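Open day, Momcombe site, 19/08/2025
Speaker notes, main hall session

## Before the talk begins

- Lights at half. Title slide up while guests take their seats.
- Welcome guests on behalf of the Favis Automation Institute. Mention the restrooms and the fire exits on both sides of the hall.
- The talk runs 20 minutes, followed by questions. Guided groups leave from the front desk at the close.
- Ask guests to keep phones on silent. Photography is permitted in the hall but not in the workshop.

## Opening remarks

Good morning, and welcome to Momcombe. The Institute has opened its doors to the public every year since the building was completed, and we are pleased to see so many families and local employers here today.

Our work concerns machines that move through ordinary indoor spaces. Factory robots usually work in places arranged to suit them. A home or a small office is arranged to suit the people in it, and the machine must cope with what it finds.

(Pause. Next slide.)

## The Moulin program

Moulin is our program for household navigation and object search. It began in February with a small team and one mobile base. The software is first tested in simulated houses and then on the machine itself.

Points to make:

- A simulated house can be reset in moments. A test that goes wrong costs us nothing but time.
- Each run starts with a plain instruction, such as "go to the next room and find the dishes."
- The program now holds 473 room layouts. Each has been checked by a member of staff before use.
- A run is stopped after 90 seconds if the goal has not been reached, and it is recorded as a failure.

Do not go into training methods at this stage. Guests with a technical interest may be directed to the Daketti room, where staff will be on hand until closing.

## What guests will see in the demonstration

The demonstration has 3 parts. Read them out slowly, as the printed program lists them in a different order.

1. A search task in a simulated house, shown on the large screen. The task on display is to reach the dishes on the shelving unit in the far room. The direct way leads over dark blue carpet and through the open doorway, and the software must allow for the glass-paned door that opens into the room. Point out the crate standing on the carpet to the right, and the change from wood floor to carpet. Allow a moment for guests to find the shelves before starting the run. 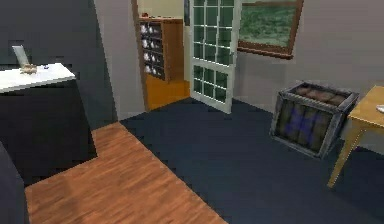
2. The same kind of task with the mobile base, on the practice floor behind the rope. Guests must remain behind the rope while the base is moving. The operator will give a clear signal at the start and at the end.
3. A short session in which guests may suggest an instruction. Take suggestions from the younger guests first, and repeat each one into the microphone.

## Closing

Thank the demonstration staff and the front desk. Remind guests that feedback cards are on the table by the main doors - completed cards may be left there or handed to any member of staff.

Groups for the workshop tour should gather at the front desk. The hall will be cleared and reset before the next session.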